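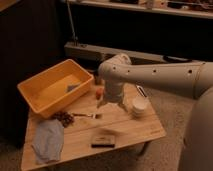
Search this site Go

Arm stops short of the table when sorting into a bin

Posted by Tsehay Yimer, Friday, December 28, 2018
3 comments · 103 views

Our shared workshop in Fatelthorpe is building a table-top sorting task for a white arm. The gripper is to pick up small household items and place them in a yellow plastic bin. Over the bare wood it descends correctly. Over the folded cloth it halts early and reports fault 424. Members would be grateful for advice on the cause.

Rostam Fallahi
Kindly confirm whether the table height was measured again after the arm was last moved. The cloth should be entered as a separate surface with its own height. A single value for the whole table will not serve.

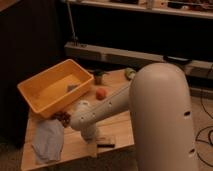

I would also advise setting the bin square to the table edge during the first trials, and turning it only when the placing positions are reliable.

Share (2)

Gemechu Mamo
We had the same at Bultton. Restarted it and it went away.

Obsa Mersha
I support the first reply. Please also check the force limit, as a low setting will stop the descent on soft material.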